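Chapter 7

When to Close: Grasp Timing and the Control Loop

Draft text, second pass. Exercises are in the back with the others.

What you need before starting: Chapter 4 (frames and transforms), Chapter 6 (the width signal). Chapter 5 helps but skip it if you're short on time. The code for this chapter is in the folder called closing, and it runs on the same Toltus build as before. No new installs.

7.1 The problem

A two-finger gripper has one number that matters most of the time. Width. How far apart are the fingers. Everything in Chapter 6 was about reading that number cleanly: calibration, the dropouts, the jitter when a finger turns edge-on to the lens. Now we have to decide what to do with it.

Sounds easy. Arm gets to the object, fingers close, done. First version everybody writes looks like this:

 if distance_to_target < threshold:
 close()

It works on the bench with a foam block. Then you try a book lying flat, or a bag, or a cup someone has put down too near a wall, and it falls apart. Fingers close early and shove the thing. Fingers close late and press into the table. Or they close at the right moment on the wrong part, and the log says success.

Three separate questions are hiding in that one if statement. Where is the target. Where are the fingertips, right now, not 80 or 90 lines of code ago. And is this a pose from which closing does any good. The first belongs to perception. The second is timing. The third is planning, or ought to be, and in most student code it isn't anywhere.

We take them in the order two, one, three. Timing first. It's the dullest and it causes the most trouble.

7.2 Latency, or why your fingers are always late

Draw the loop on paper before you go on. Really do it. Camera exposes an image. Image gets copied, decoded, resized. Network runs. Output goes to the controller. Controller sends a command. Motor moves. Each box takes time and the arm is moving through all of it.

So the command you send is an answer to a question asked a while ago. The picture is old. If the arm is slow that hardly matters. If it's fast you miss by a finger's width, and the miss always goes the same way, along the direction of travel. That's the sign to look for. Random misses are a perception problem. Misses that line up with the velocity are latency, nearly always.

Measuring it. Put a timestamp on the image when it's captured, at the sensor if the driver gives you that, otherwise at the first line of your callback. Carry that stamp all the way through. Do not restamp in the middle! Half the Clumach nodes used to restamp on arrival, which made every delay look like zero, and we chased that for most of a July before Halfdan Grímsdóttir printed both stamps side by side and the whole thing was obvious in a minute. The fix was one line. The line is in stamps.py, marked.

Once you have the stamp you have two choices.

Slow down. Fine for a lab. Underrated.

Or predict. Take the last pose, take the velocity, push the pose forward by the measured delay, and act on that. Constant velocity is good enough for the last part of an approach, where a sensible planner isn't doing anything dramatic anyway. Don't fit anything fancier until you have seen constant velocity fail on your own data.

A note on action chunks. Many learned policies give you a list of future actions instead of a single one. Good for smooth motion. But by the time the list arrives the first few entries are already in the past, and you have to throw them away. If you play the list from the top the arm hesitates at every boundary, a little hitch, and people blame the network. Check the index first. The function is called trim_stale and it's twelve lines long with comments.

7.3 Seeing the target from the wrist

Wrist camera versus room camera was covered in Chapter 4 from the geometry side. From the software side the differences are these.

The fingers are always in view. You can mask them or you can use them. We use them. They give you a fixed reference, in the same pixels as the object, so the distance between fingertip and object edge can be read without going through the whole chain of transforms. Every transform you skip is an error you don't have.

The background moves and the gripper doesn't. Opposite of a room camera. Any method that assumes a still background (simple differencing, some trackers) has to go.

Things near the lens are big and sharp or big and blurred depending on your focus setting, and things at the back of the table are mush. Set focus by hand. Autofocus will hunt during the approach, just when you need it least.

And the clutter. Real tables have things on them that aren't the task. A detector trained on clean tables will pick the brightest object and go for it with great confidence. In the Lysenko set, the one used for all the exercises from here on, there are 1,393 episodes and none of them were tidied up first. Boxes, jars, paper, cans along the wall. Leave it in. If you crop the clutter out in training you will meet it again at test time.

Printed pictures are their own special headache. A book cover with an animal on it is, to a detector that knows animals, an animal. We have logs where the box sat neatly on the illustration and the book itself had no box at all. The planner then tried for a grasp in the middle of a flat cover, where there is nothing to hold. What you want is the outline of the object, its edges, and the edge nearest to a free finger path. Cover art is texture. Tell the model so, in the labels, by marking the whole book and never the drawing on it.

Maksym Didenko's labeling rule, which we have adopted for the course: label what you'd have to lift.

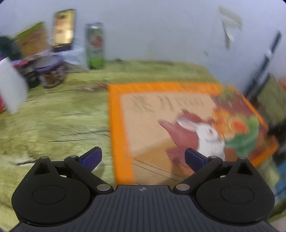
Same rule for stacked things, by the way. Two books in a pile are two labels if you'd lift the top one alone. Lids are separate from jars if the task is opening and part of the jar if it isn't. You need to know the task before you label. Awkward, but there it is, and it's why the Pravero export asks for a task string before it lets you draw anything.

Flat objects also break the depth estimate. A thin book on cloth stands up so little above the table that the depth noise can be larger than the book. So don't use depth to find it. Use color and edges to find it, use depth only to find the table plane, and work out the height from the object class. Crude, works.

Cloth adds one more thing. Folds. A fold line is long and dark and fairly straight and to an edge detector it looks just like the side of a book. Require closed outlines, or at least two edges that meet at a corner, before you call it an object. Exercise 7.4 has you break this on purpose.

7.4 Is closing any use from here?

Now the third question. You know where the target is, you know where the fingertips are once the latency is taken out. Should the fingers close?

We write this as a check that runs every cycle and returns one of: no, wait, go.

No means the pose can't lead to a grasp. Object wider than the maximum opening along the closing direction. Or a fingertip that would have to pass through the table. Back off and replan. Don't nudge.

Wait means the pose is on the way to being good. Keep moving, fingers open.

Go means both fingertips are past the edge, on opposite sides of something, with free space behind.

The width of the opening isn't the same as the width you can use. Fingers have thickness, and pads with ridges bite a little before the width signal says contact. Keep a margin on both sides. In the code it's called slack, and it starts at a value that is too big. Shrink it yourself and watch what happens.

For a flat object a top-down pinch across the face gets "no" every time, correctly. What works instead is coming in low from one side with one finger under the edge, or dragging the object to the table's edge and pinching the part that hangs over. Both are two-stage plans and both need the check to run differently in each stage. We get to the drag in 7.6. The low approach is simpler so it comes first.

One warning before the code. The check must use the predicted pose from 7.2, the same one the controller uses. If the check looks at the raw pose and the controller at the predicted one, they disagree for a few cycles around the moment of contact, and you get a gripper that opens and closes and opens again. Students call this chattering. It gets blamed on the motor driver, then on the cable. Print both poses first.

Open check_close.py and find the function usable_gap. It takes two fingertip positions, an object outline and the table plane. Start by making it return "wait" for everything, run one episode from the Lysenko set through the replay tool, and confirm that the fingers never close. Then add the three cases in order, no first.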